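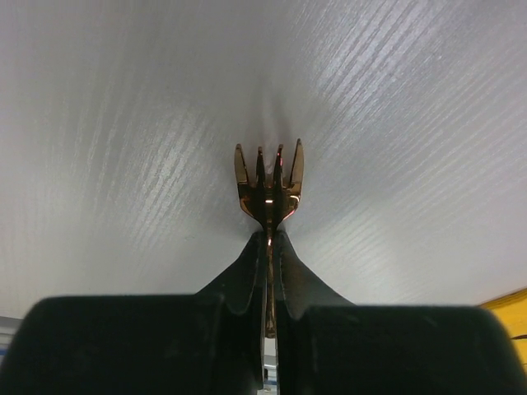 The Orari Table Linen Set

I've been sewing napkins for a long time and the Orari is the one I keep going back to. It's a heavy cotton, prewashed twice so it won't shrink on you, with mitered corners and a hem wide enough to iron without swearing. Anathi Zulu at Gumede weaves the cloth for me in batches, so shades shift a little from one to the next – order all you need at once if you're fussy!
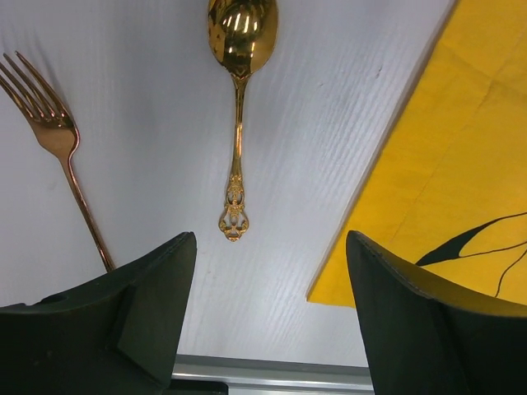 Yellow cloth with rose-gold fork and gold spoon.

Wash warm, hang to dry, skip the softener (it stops the cotton soaking anything up). Turmeric will win, I'm afraid. Red wine usually comes out with a cold soak overnight.

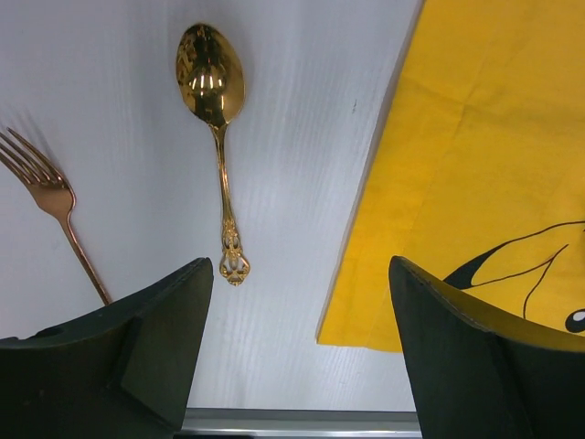 If you want something lighter for summer, the Skultgate is the same size in a thinner weave, and you can mix the two in one order. Napkins are sold singly or in sets, and the matching runner is 54 inches long, or 108 if you have one of those enormous farmhouse tables. Pick up from the Furncombe shop is free, and new colors go up in April.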